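Zidholm Table Linen, Light Gray
Korkine Home Textiles

Tablecloth for daily use, by the piece or by the meter

Zidholm is our calm gray cloth for kitchen tables, breakfast rooms and small restaurants. It is woven from linen and cotton in equal parts. The linen gives the cloth its weight and the dry feeling under the hand, and the cotton makes it easier to iron. We have had it in the program for 15 years and the color has stayed the same, so you can order one more cloth later and lay it next to the old one.

The yarn is dyed before weaving. When you look very close you find two grays, one a little warmer than the other. From a normal distance they come together to one light gray which goes well with white plates, with glass and with natural materials such as wicker or unpainted wood.

Sizes and edges

Ready-made cloths come in three sizes: square for a table of four persons, long for six to eight persons, and round. All have a hem of 3 cm with folded corners, sewn by hand at the corner and by machine along the sides. If your table has an unusual size, send us the length and the width of the top and tell us how far the cloth should hang down. For a dining table we recommend a hand's width more than you first think, as a short cloth looks nervous. For a buffet it may go down to the floor.

Please measure the table and not the old cloth. Old cloths have often shrunk and the error is then repeated.

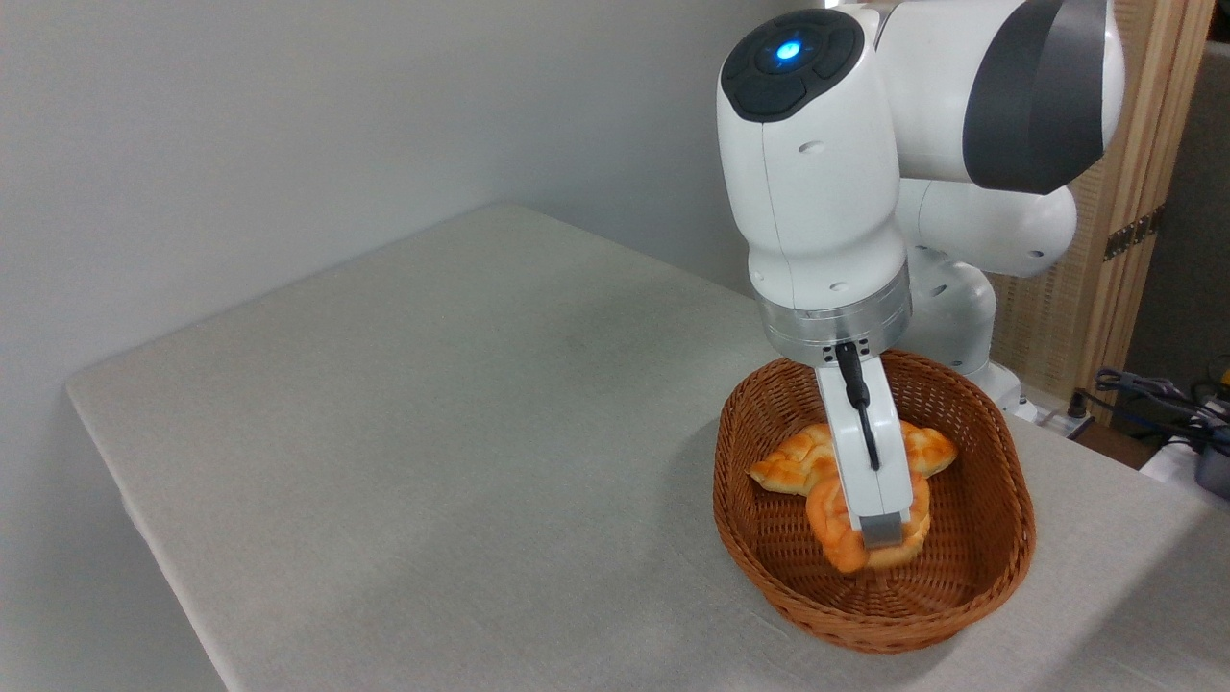

Zidholm in light gray, with an oval bread basket.

Washing

Wash the cloth one time before the first use, alone and without softener. It shrinks a little in this first wash, and our sizes are already calculated with it. After that you can wash it with other light colors at 60 degrees. Softener closes the fibers and the cloth will then take up less water, which is a pity when a glass falls over.

Iron it while it is still damp, first from the back side. Frauke Weidemann, who leads our sewing room, hangs her own cloths over a wide rod in the night and does not iron them at all. The result is softer and has some waves. Both ways are correct, it depends on your table and your guests.

Stains

Red wine: put cold water on it, press with a clean towel, do not rub. Then wash as usual.
Butter and oil: a drop of dish soap, leave for a quarter of an hour, rinse with warm water.
Candle wax: let it become hard, break it off with a spoon, then iron the rest into kitchen paper.
Coffee: cold water first. Soap comes after.

Please do not use chlorine bleach. It makes light yellow areas in the gray and we cannot repair them.

For restaurants and guest houses

For businesses we deliver from 16 pieces in one size. You may mix square and long cloths in one order when each size has at least this number. Every cloth can get a small woven label in the hem with your name or a table number, which makes the sorting easier when the linen comes back from the laundry. A roll without hem is also possible if you have your own sewing service.

Jörg Rathjen answers the business orders and can send you a washed and an unwashed sample together. We advise to put both on the real table, in the light of the evening, before you decide. Gray is a color that changes much with the lamps. Under warm bulbs Zidholm becomes nearly sand.

Matching articles

Napkin Gough, same yarn, finer weave, with a narrow hem.
Table runner Skistance, darker gray with a light stripe on both long sides.
Under-cloth in cotton felt, white, cut to your measure. It protects the wood and makes the plates more quiet.

Technical information

Material: linen and cotton, half and half
Weave: plain weave, yarn dyed
Rub test: passed 1000 cycles damp, with no visible change of color
Care: 60 degrees, medium iron, tumble dryer only on low
Hem: 3 cm, folded corners

Delivery and return

Cloths in ready sizes leave our house within two working days. Orders which arrive before Tuesday noon are normally sent in the same week, also with label. Cloths made to your measure need three weeks, and in April a little more, as many guest houses then prepare the season.

Ready sizes can be returned unwashed. Cloths cut to your measure we can unfortunately not take back, but if the mistake is ours we sew a new one and you keep the first. For questions on measuring please write to us before you order, with a simple drawing of the table if it has rounded corners.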